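### 3.2 Collecting the packing demonstrations

All demonstrations were recorded with hand-held grippers and no robot in the room. Each operator holds one gripper in each hand and does the task at normal working speed, and the wrist cameras record from just behind the fingers. We used the Plimow grippers described in Section 3.1 without changes, apart from new jaw pads halfway through September when the first set wore smooth.

The task family covers open cardboard boxes, retail packages and the cardboard dividers that keep the packages apart. Dividers were the hard part. They bend when gripped too high, they catch on the flaps, and they leave very little room for the fingers once a package is in place. Operators were told to take the divider by its edge and to use the second gripper wherever they thought it helped. We did not fix the order of the two hands – early trials with a set order gave stiff, slow recordings that the policy copied faithfully.
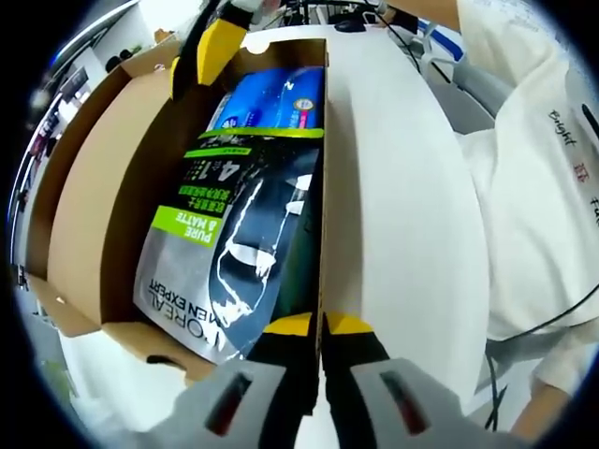 *Figure 2. View from one gripper during a divider episode. The jaws hold the near edge of the divider; the second gripper reaches into the box from the far side.*

Sessions took place at ordinary desks at the Grolmont office. We left chairs, cables and other desk items where they were, and changed desks between sessions so that the background would vary. Box position was not marked on the desk. An operator set the box down by hand before each episode and turned it by a small amount chosen freely.

In total we kept 2,280 episodes. Another 221 were removed during review, which was led by Loretta Holloway. The usual grounds were lost camera tracking, a finger hidden behind a flap for most of the episode, or a package dropped outside the box. Episodes with a failed first grasp were kept if the operator recovered without putting a gripper down. In our earlier work on the Haddad set we had dropped such episodes, and the trained policy then had no way to deal with a slipped divider.

Gripper width was logged with the video and aligned to it using the clock signal from Ungate, our recording software. Widths were smoothed over three samples before training. Camera images were left in their original fisheye form, including the dark border.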